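18 Feb 2026

Slept badly and got up early, and since I was up anyway I made a real pot of coffee instead of the instant and stood at the kitchen window with it for a good long while. The snow along the fence has gone gray and lumpy. There was a cardinal on the feeder, very full of himself, and two squirrels underneath pretending they weren't interested. I ought to have started on the taxes. I had the folder out and everything.

What I did was clean out the snack cupboard, which has been bothering me ever since January, when I ordered far too much from the Clerow market because they had free shipping over 40 dollars and I was at 32 and couldn't leave it alone. That last 8 dollars bought me more little packets than I'd have thought possible. Then there were the things I'd brought home from the Leteo shop downtown before that, and a few that I must have bought for Christmas and forgotten. Everything had slid to the back of the shelf behind the oatmeal, and every time I reached for the oatmeal something crackled at me.

So I put the checked cloth on the table, the teal one, mostly to cheer myself up. I love that cloth. I bought it at a church sale in Kanmont years ago, the summer it rained the whole time and we ended up doing nothing but church sales and pie, and it has been through the wash I would guess 1,000 times and still comes out looking decent. It's a little short for the table at one end but I always put the fruit bowl there, or a newspaper, and it doesn't show.

The box came up from the basement. It's the old brown one the Ackermann mixer came in, or maybe the one from the lamp, I've reused them both so often I couldn't swear to it. The corners have gone soft and there's tape on it from at least two moves, but I can't bring myself to put it out with the recycling when it's still perfectly good for mailing. My plan was to fill it up and send it to my sister for her birthday. She never wants anything, she tells me so every year, and then she calls the minute a package comes and eats something out of it while we're talking.

I got sidetracked right away, of course. I sat down to read the packages, the ones I can read, and then I got to thinking about the apartment on the third floor where I lived when I was first working, and the grocery downstairs that stayed open until all hours. That was where I first had the 咪咪 ones. I used to buy a packet on the way up and it would be gone before I found my keys. I hadn't thought about that staircase in ages – the green paint, and the radiator on the landing where everybody left their wet gloves.

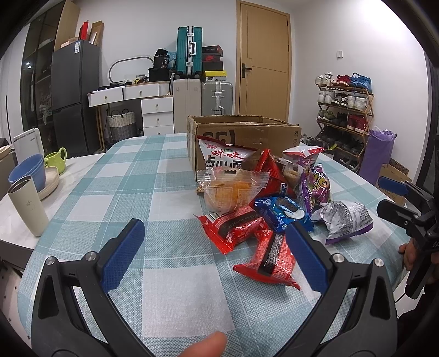
Anyway, I couldn't make up my mind about the chocolate sandwich cookies in the blue wrapper. She likes those, I know she does, but so do I, and you can buy them anywhere, so where's the treat in mailing them? I put them in the keep pile, then felt mean and moved them over to hers. The shiny red ones are definitely going. They look so festive, and half the fun of a box like this is the colors when you first fold back the flaps. I'll tuck tissue paper around it all, if I can find where I put the tissue paper.

Lunch was soup and the heel of the rye. I called the post office about rates and was on hold so long that I watered all the plants and wiped down the empty shelf while I waited. The fern looks better. The African violet does not, and I think I should move it off that sill before the next cold night.

Still haven't written the card. I want to put in something about the staircase, she visited me there once and slept on the floor under both our coats. Need stamps too, and packing tape, and more birdseed. Taxes tomorrow, first thing, before I open any cupboards.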